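The Vustholm Utility Cloth is a flat-woven cotton towel for workshops, labs and commercial kitchens. It is sold hemmed on all four sides and comes in packs of 5 or in cartons of 500. Carton orders ship from the Prirkow warehouse.

## Construction

The cloth is a plain weave with no pile, so it leaves little lint on glass and bare metal. Hems are double-turned and lockstitched. Corners are bar-tacked. The fabric is piece-dyed before cutting, and shade can vary slightly between lots. Customers who sort cloths by color should order from a single lot; the lot code is printed on the pack band.

Available colors are olive, slate and natural. Olive and slate hide oil marks better. Natural is undyed and is the only version suited to chlorine bleach. 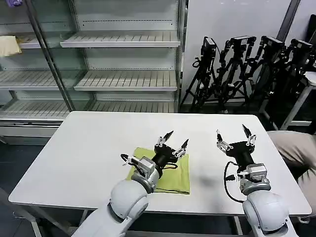

## Care

- Wash before first use. Sizing left in the yarn slows absorption.
- Machine wash warm with similar colors.
- Do not use fabric softener.
- Tumble dry on medium. Expect 7 percent shrinkage in length over the first few washes, and less in width.
- Store folded, away from direct sun.

Cloths used with linseed oil or other drying oils must not be piled up or put in a dryer. Lay them flat outdoors until stiff, or keep them under water in a lidded metal can.

## Ordering

| Item | Pack | Colors |
|---|---|---|
| VUC-5 | 5 | Olive, slate, natural |
| VUC-500 | 500 | Olive, natural |

Slate is not stocked by the carton. Unopened packs can be returned within 29 days of delivery. For custom hem colors or woven labels, contact Bakari Laizer at the Konbridge sales office and include the quantity and delivery address.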